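De : Macarena Moya
À : liste club-robotique
Objet : Re: [club-robotique] Pliage : où en est-on avant la présentation ?

Bonsoir à tous,

Je réponds dans l'ordre aux points de Nuria, avec ses questions recopiées.

Nuria Ibarra a écrit :
> Bonsoir,
> Je n'ai pas pu venir mercredi et je n'ai pas tout suivi sur le projet Plistell.
> 1) Est-ce qu'on garde le sweat comme vêtement de référence, ou est-ce qu'on
> repasse aux serviettes comme le proposait Aurelio ?
> 2) Combien de démonstrations nous faut-il avant de relancer un entraînement ?
> 3) Qui s'occupe du découpage des séquences ?
> 4) Pour la présentation de juin, on montre quoi au juste ?
> Merci, et désolée si ça a déjà été dit.
> Nuria

1) On garde le sweat. Les serviettes marchent assez bien depuis l'hiver et on n'apprend plus grand-chose avec. Le sweat pose les vrais problèmes : les manches, la capuche quand il y en a une, et le tissu qui fait des plis dès qu'on tire d'un seul côté. Aurelio est d'accord à condition qu'on garde un petit lot de serviettes pour comparer. Je les ai mises dans le dossier « temoin ».

La consigne pour la mise à plat ne change pas. On pose le vêtement sur une surface assez grande, on étale le corps, puis on sort les manches une par une. On commence à enregistrer vêtement en tas, pince à l'arrêt, et on ne coupe qu'une fois le vêtement lâché. Si on rate une prise, on la reprend dans la même séquence sans couper. Iker avait jeté toutes ses reprises la première fois, c'est dommage, elles servent.
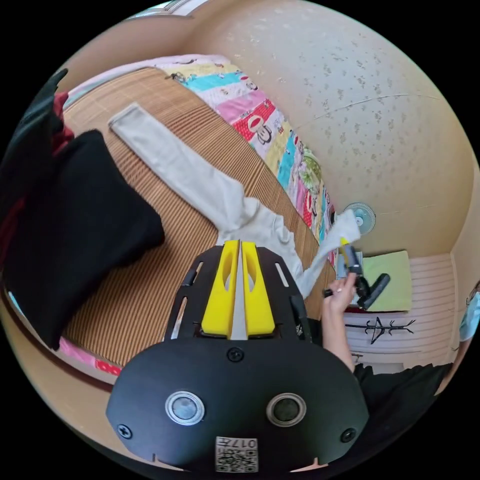
Pince 017, sweat gris étalé sur une natte de bambou, une manche tenue à la main.

Pour ceux qui enregistrent chez eux : variez les surfaces. Lit, table, canapé, tout convient tant que la pince a la place de passer des deux côtés. Presque tout le lot de mars a été fait sur la même table blanche et le modèle perdait le bord du tissu dès qu'on changeait de fond. Ne rangez pas non plus la pièce exprès. Pensez seulement à noter le numéro de la pince dans la fiche, les mousses des doigts ne sont pas toutes usées pareil et on veut pouvoir trier là-dessus.

2) On a 3 423 séquences en tout, serviettes comprises. Pour le sweat seul, on est autour de 900 et c'est trop peu pour les manches longues. Je propose de relancer l'entraînement quand chacun aura rendu son prochain lot, sans attendre un chiffre rond. Le dernier passage a pris 16 heures sur la machine de la salle, donc il faut la réserver la veille et prévenir le groupe Irar, qui s'en sert aussi le soir.

3) Le découpage, c'est Iker et moi. Noelia relit les étiquettes. Elle a trouvé 19 séquences où « manche gauche » et « manche droite » étaient inversées. Règle à appliquer partout : gauche et droite du point de vue de la personne qui porterait le vêtement, pas de celle qui tient la pince. C'est écrit dans le guide mais tout en bas, je vais le remonter.

4) Pour juin, on montre d'abord la collecte avec une pince à main, puis le bras Asadi qui plie une serviette. Le sweat sera en vidéo. Je préfère ne pas le tenter en direct, le bras lâche encore la deuxième manche trop souvent. Si ça s'améliore après le prochain entraînement, on en reparle. Aurelio fait les diapositives, envoyez-lui vos courbes en PNG avec les axes lisibles.

Deux choses pratiques pour finir. Le script d'envoi plante quand le nom du dossier contient un accent, donc « eteindre » et « etaler » sans accent pour l'instant. Et il manque une batterie dans la caisse Grarkinum. Si elle est restée dans un sac, merci de la rapporter à la prochaine séance, ou de la laisser à l'accueil à mon nom.

Nuria, si tu veux t'y mettre cette semaine, il reste une pince disponible. Dis-moi quand tu passes et je te la prépare avec une carte mémoire vide.

Macarena

--
Liste du club de robotique
Pour se désabonner, écrire à la liste avec « desabonnement » en objet.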